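How Computers Draw Pretend Objects
A Navomus Learning Page for Young Readers

Many animated films and games contain no real objects at all. Every chair, cloud, and castle has been built inside a computer. The people who do this work are called 3D artists. This page explains how a shape becomes a finished picture.

Starting with a mesh

A 3D object begins as a mesh. A mesh is a net made of flat pieces, usually triangles or squares. The corners of the pieces are called points. A simple box needs only six flat sides. A dragon may need 4000 pieces or more, and each one must fit neatly against the next.

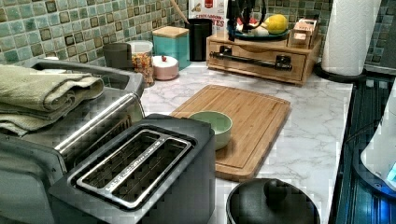 Why do artists use flat pieces to make round things?

Flat pieces are easy for a computer to store and draw. When the pieces are very small, the eye no longer notices the edges, and the shape looks smooth.

Choosing a material

A mesh has no color or shine of its own. The artist must give it a material, a set of instructions that tells the computer how the surface treats light. One of the most important settings is called roughness. A low number makes a surface shiny, like a mirror. A high number makes it dull, like chalk.

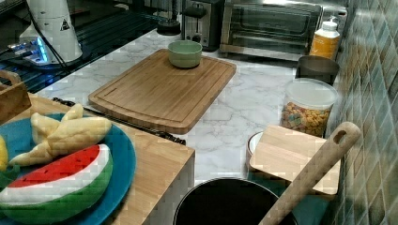
Artists at the Saarela Animation School spend their first month learning about roughness. Students are asked to study ordinary things before they touch a computer. A small green bowl with a matte finish would be given a high roughness number. The dark glass door of a toaster oven would be given a low one, so that it could pick up light from the room. Wood falls somewhere in between, and its grain is usually added with a flat picture called a texture, which is wrapped around the mesh like gift paper.

Adding lights

Without a light, the finished picture would be completely black. Artists place pretend lamps around the mesh and decide how bright each one should be. In the short film "Grendberg," a single scene in a train station used 131 lamps. Small lamps make sharp shadows. Large lamps make soft ones. 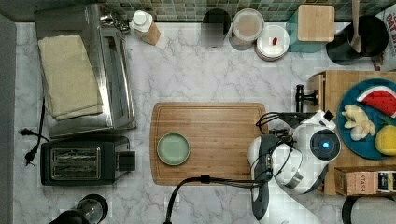

Rendering the picture

The last step is called rendering. The computer follows pretend rays of light as they bounce from one surface to another, and it works out the color of every tiny dot in the picture. This takes time. One picture from the film Vodonby — a storm at sea — needed 482 minutes. Moving films need 24 pictures for each second, so studios often share the work among many computers.

Words to remember

Mesh: a net of flat pieces that forms a shape
Roughness: a setting that makes a surface shiny or dull
Texture: a flat picture wrapped around a mesh
Rendering: the step in which the computer makes the final picture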